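Tranora Shallow Mixing and Serving Bowls
Stainless steel bowls for institutional kitchens, cafeterias and teaching kitchens

Product overview

The Tranora range is Grevport's standard line of shallow stainless steel bowls. It is supplied to schools, residential care homes, hospital kitchens and community dining halls, and is sold by the case or by the single piece. The bowls are intended for everyday preparation work: dressing salads, resting dough, holding cut fruit, and carrying portions from the kitchen to the serving line. They may also be placed directly on a dining table.

The range was first made at the Ondale works for a group of school cafeterias that wanted one bowl for both preparation and service. The profile has changed very little since then. The rim was widened after the second production run at the request of kitchen staff, who found the earlier edge hard to grip with oven mitts.
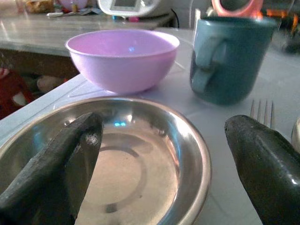

All Tranora bowls are pressed from a single sheet and have no seams, rivets or separate base. The wall rises at a low angle, so the contents can be reached easily with a spoon or a flat scraper. Bowls of the same size nest for storage. Bowls of different sizes also nest, although a small bowl stored inside a much larger one can be difficult to lift out with wet hands, and we suggest stacking by size where shelf space allows.

Sizes and capacities

Tranora Small
Capacity to rim: 500 ml
Suggested use: sauces, dips, measured ingredients, single portions
Lid available: yes

Tranora Medium
Capacity to rim: 1,000 ml
Suggested use: side salads, table service, beaten eggs, small batches of dressing
Lid available: yes

Tranora Large
Capacity to rim: 4,000 ml
Suggested use: dough, large salads, marinating, cafeteria service
Lid available: no

Capacities are measured to the rim. For stirring and whisking, the working capacity is lower, and kitchens that prepare liquids in quantity should choose the next size up. The Large bowl is also offered with a rubber foot ring, which fits over the base and can be removed for washing. The foot ring is not suitable for oven use.

Finish

The standard finish is polished inside and out. A brushed finish is available to order in the Medium and Large sizes. Light surface scratches will appear with normal use and do not affect food safety or the performance of the bowl. Customers who use metal whisks daily generally prefer the brushed finish, on which fine marks are less noticeable.

Care and cleaning

Wash each bowl before first use in warm water with a mild detergent, then rinse and dry.

Tranora bowls may be washed in household and commercial dishwashers. Load them face down with space between the rims. Bowls that are left to air dry in hard water areas may develop a cloudy film, which can be removed with white vinegar and a soft cloth.

Do not use bleach or any cleaner that contains chlorine. Do not leave salt water, pickling brine or tomato sauce standing in the bowl overnight - these can cause pitting over time. Steel wool should be avoided, particularly on the polished finish. Burned-on food can be loosened by soaking the bowl in warm water with a spoonful of baking soda.

The bowls must not be used in a microwave oven or as cookware on a direct flame.

Use at the table

The Small and Medium bowls are frequently ordered for dining rooms and shared work tables. The base is smooth and will slide on a polished surface if the bowl is pushed with some force. For dining rooms that serve young children or residents with limited grip, the Gebremichael table mat is recommended as a companion item. It is a thin, washable mat with a slightly tacky underside, and it protects wood-grain and painted tabletops from marks left by metal bowls. The mat is sold separately and may be wiped clean between sittings.

Hot food should be allowed to stand for 7 minutes before a filled bowl is passed by hand. The wall of the bowl is a single layer and takes on the temperature of its contents quickly. 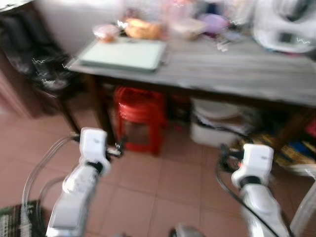
Ordering and delivery

Orders may be placed by telephone, by mail or through an institutional account. Schools and public institutions may order against a purchase order number. Private customers are asked to pay at the time of ordering.

Small and Medium bowls are packed with paper sleeves between the pieces. Large bowls are packed with card dividers. Please keep the packing material until the delivery has been checked. Dents and scratches noticed on arrival should be reported to the Grevport customer desk before the bowls are washed or used.

Orders received before noon are normally passed to the Ondale warehouse the same day. The warehouse closes for stocktaking in February, and orders placed during that period are sent out once it reopens.

Replacement parts and returns

Lids and foot ring sets can be ordered separately. Lids from the earlier, narrow-rimmed bowls do not fit the current range. If you are unsure which version you own, check the underside of the base - current bowls carry the Tranora name, and earlier ones are unmarked.

Unused bowls may be returned in their original packing for credit or exchange. Brushed-finish bowls are made to order and can be returned only if faulty.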